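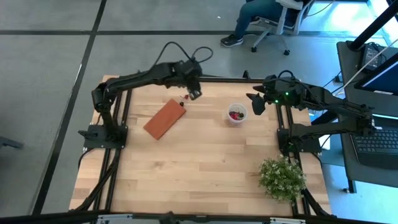 3. Materiais e organização da superfície de trabalho

3.1 Tampo

Todas as sessões decorreram sobre tampos retangulares de madeira clara, formados por tiras unidas, do tipo usado em bancadas de cozinha. Na Figura 1 vê-se um destes tampos, delimitado por perfis de alumínio pretos. A escolha da madeira foi herdada do estudo preliminar de Dusotport, no qual os participantes trabalharam sobre superfícies claras e pouco refletoras. Manteve-se a mesma opção para permitir a comparação dos resultados, embora se reconheça que o desenho das tiras introduz linhas paralelas que podem servir de referência para alinhar objetos. O efeito dessas linhas não foi isolado no presente trabalho e é retomado na secção 5.

Antes de cada sessão o tampo foi limpo com pano húmido e seco de imediato. Não se aplicou óleo nem cera entre o início e o fim da recolha. As manchas de sumo que persistiram após a limpeza foram registadas em folha própria, com indicação da zona, e o tampo só foi substituído quando a mancha coincidia com a zona central. Esta regra foi introduzida em janeiro, depois de dois avaliadores terem confundido uma mancha com um fragmento de fruto na leitura vista de cima.

3.2 Recipientes

As doses foram preparadas em copos de plástico transparente, descartáveis, sem impressão na parede. A transparência era condição do protocolo, dado que a segunda leitura é feita de lado. Na Figura 1 o copo é visto de cima, com a borda branca bem demarcada contra a madeira e o conteúdo acumulado no fundo. Nesta perspetiva a borda funciona como limite visual do conteúdo, e a altura da camada não pode ser avaliada. É esta a leitura que designamos por leitura superior (LS). A leitura lateral (LL) faz-se com os olhos do avaliador ao nível do tampo.

Foram preparadas 395 doses. Cada copo foi pesado vazio e depois cheio, na mesma balança, e a massa líquida foi obtida por diferença. Os copos com deformação da borda ou com riscos extensos na parede foram retirados antes do enchimento e não entram na contagem. Os copos não foram reutilizados.

A posição nominal do copo é o centro do tampo. Não se desenhou qualquer marca na madeira, por se ter verificado no estudo preliminar que os participantes passavam a ajustar o copo à marca repetidas vezes e alteravam, com isso, a disposição do conteúdo. O centro foi indicado verbalmente e a posição final aceite tal como ficou.

3.3 Conteúdo

O conteúdo consistiu em pequenos frutos inteiros ou em pedaços de fruta, de cores vermelha e escura. A mistura de tons foi deliberada. Um conjunto de cor única tende a ser lido como massa contínua quando visto de cima, ao passo que a alternância de unidades claras e escuras permite distinguir contornos, pelo menos na camada superior. Na Figura 1 os elementos vermelhos e escuros aparecem amontoados no fundo do copo, o que corresponde ao aspeto geral das doses de nível baixo.

Os frutos foram conservados a 2 °C até ao início da sessão e deixados à temperatura da sala antes do enchimento. As unidades esmagadas, abertas ou com perda visível de sumo foram excluídas na triagem. Não se fez calibração por diâmetro. Esta decisão aumenta a variabilidade da massa por unidade, mas aproxima as doses do que se prepara em cozinha, onde a separação por calibre raramente é praticada.

Definiram-se três níveis de enchimento:

Nível baixo: conteúdo limitado ao fundo do copo.
Nível médio: superfície do conteúdo próxima de metade da altura.
Nível alto: superfície do conteúdo abaixo da borda, sem unidades salientes.

Os níveis foram definidos pela altura visível na leitura lateral, e a massa correspondente foi tratada como variável de resposta. Um mesmo nível pode, por isso, conter massas diferentes conforme a proporção entre unidades inteiras e pedaços.

3.4 Objetos vizinhos

Em condições reais, um copo raramente está isolado na bancada. O protocolo Holleck, na versão adaptada que seguimos, prevê por isso a presença de objetos vizinhos, isto é, objetos que não recebem fruta e cuja função no ensaio é apenas ocupar espaço próximo do recipiente. Distinguimos objetos vizinhos principais, de área superior à da base do copo, e objetos vizinhos menores.

A disposição da Figura 1 ilustra os dois casos. O objeto principal é uma peça plana e retangular, de cor castanho-alaranjada, pousada em diagonal à esquerda do copo. Junto ao seu canto superior encontram-se dois objetos menores, um vermelho vivo e outro escuro, diretamente sobre a madeira. Importa notar que as cores dos objetos menores são próximas das do conteúdo do copo. Em disposições deste tipo, o avaliador que trabalha apenas com a leitura superior tem de decidir se o elemento exterior pertence ou não à dose, e essa decisão foi registada em separado da estimativa de quantidade.

A orientação diagonal da peça retangular tem interesse próprio. Quando o objeto principal está paralelo às tiras do tampo, os seus lados confundem-se com as linhas da madeira e a peça é lida como parte da superfície. Em diagonal, destaca-se e tende a servir de eixo: vários participantes colocaram o copo no prolongamento de uma das arestas, sem que tal lhes tivesse sido pedido. Nair, a aplicação usada para codificar as disposições, regista a orientação em três classes (paralela, perpendicular e diagonal) e não guarda o ângulo. A perda de resolução foi aceite por simplificar a concordância entre codificadores.

3.5 Procedimento de leitura

Participaram 18 avaliadores, nenhum dos quais tinha estado presente no enchimento dos copos. Cada avaliador realizou a leitura superior e, depois de um intervalo, a leitura lateral do mesmo copo. A ordem não foi invertida em nenhum caso. Uma leitura lateral prévia revela a altura da camada e invalida a leitura superior seguinte, pelo que o contrabalanço habitual não era aplicável.

Em cada leitura foram registados os seguintes elementos:

a estimativa da massa líquida, em gramas;
o nível de enchimento atribuído;
a presença de elementos de cor semelhante fora do copo;
a confiança do avaliador, numa escala de cinco pontos.

O copo não podia ser tocado, rodado nem deslocado durante a leitura. Os objetos vizinhos também permaneciam onde estavam. Quando um avaliador tocava num objeto, a leitura era anulada e a dose voltava ao fim da lista, com disposição nova.

O tempo de leitura não foi limitado. Nos ensaios preparatórios conduzidos por Declan Doherty em Rarnstead, a imposição de um limite reduziu a dispersão das estimativas, mas levou os avaliadores a escolher valores redondos com maior frequência. Preferiu-se aqui a dispersão mais larga.

3.6 Critérios de exclusão

Foram excluídas 43 doses antes da análise. Os motivos foram os seguintes, por ordem de aplicação: queda de frutos para fora do copo após a pesagem; deslocação do copo entre as duas leituras; sumo acumulado no fundo que impedia distinguir unidades na leitura lateral; e falta de um dos registos. Uma dose que cumprisse mais do que um critério foi atribuída ao primeiro da ordem indicada.

O terceiro critério merece comentário. A libertação de sumo depende do tempo decorrido desde a triagem e da proporção de pedaços cortados, e não é independente do nível de enchimento — nos copos mais cheios, o peso das camadas superiores acelera a perda de líquido nas inferiores. A exclusão retira, portanto, mais doses de nível alto do que de nível baixo. A análise da secção 4 foi repetida sem este critério, e os coeficientes das duas versões são apresentados lado a lado.

3.7 Limitações da montagem

A cor do tampo e a cor do conteúdo não foram cruzadas. Sobre madeira clara, os elementos vermelhos e escuros contrastam fortemente com o fundo, tanto dentro como fora do copo, e os resultados não devem ser transpostos para bancadas escuras ou metálicas sem verificação. A parede transparente levanta uma dificuldade adicional: em leitura superior, parte da madeira é vista através do plástico, entre o conteúdo e a borda, e alguns avaliadores referiram usar essa faixa para julgar o enchimento. A estratégia não estava prevista no protocolo Holleck e a folha de registo não a contemplava.

Os objetos vizinhos menores não foram normalizados quanto à forma. Apenas a cor foi controlada, em duas categorias, semelhante ou distinta da do conteúdo. A distância ao copo foi codificada em relação à posição do objeto principal, o que torna ambíguos os casos em que o objeto menor está encostado a este. Para essas disposições, os dois codificadores decidiram em conjunto, e o código final foi assinalado na base de dados como consensual.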